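Law & Practice | Property

Boundary notices after the Boltholm ruling

A boundary between two gardens is rarely where the fence stands. The line on a title plan is drawn to a small scale, and the thickness of the ink can cover a strip wide enough to park a bicycle in. Courts therefore look first at the deed that split the land, then at any plan attached to it, and only then at hedges, walls and posts.

The Boltholm case turned on a strip between two houses in Kotatau Lane. The owner on the east side had replaced a fence in August and moved it 30 centimetres west. The neighbour objected in writing 4 months later. The judge held that the delay did not amount to consent, and that a new fence proves nothing by itself.
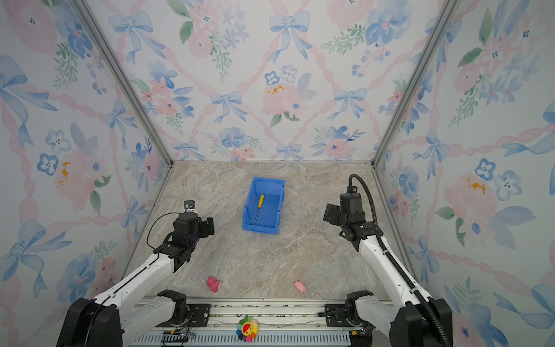
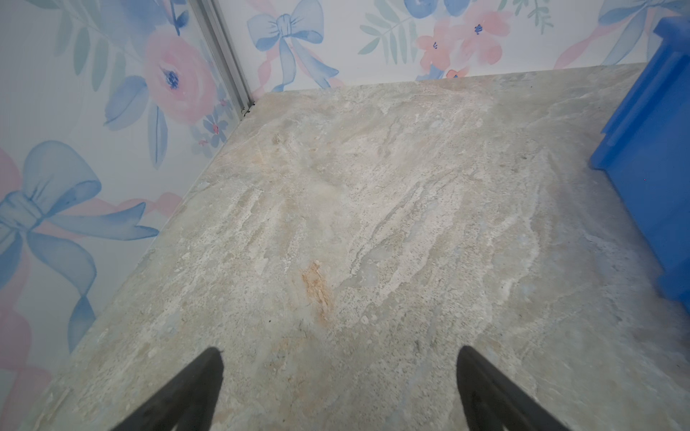
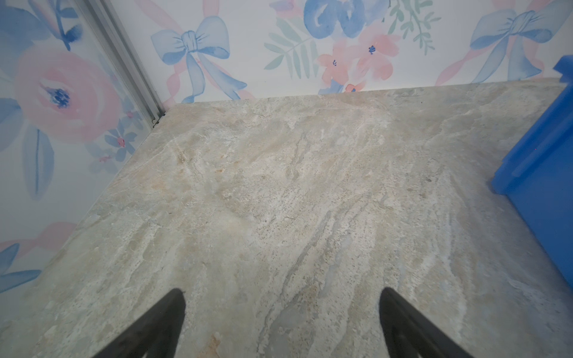

Patterned flooring in all three views, with a blue storage bin in the first.

Two points follow for owners. The first concerns notice. A letter should state which deed is relied on, attach a copy of its plan, and give the other side a fixed period to reply. In Boltholm the letter allowed seven days — the judge called this short but did not treat it as invalid.

The second concerns agreements. Neighbours may settle an unclear line between themselves, and such a settlement can bind them even if made by word of mouth. If it moves land from one title to the other, a signed document is normally needed. The earlier Akolgo decision went wrong on this question, and Boltholm declined to follow it.

Costs remain the larger risk. A surveyor's report shared by both sides is cheaper than two rival reports, and a court may ask why one was not tried. The appeal in Jestenura, on whether a refusal to share a report should affect costs, has yet to be heard.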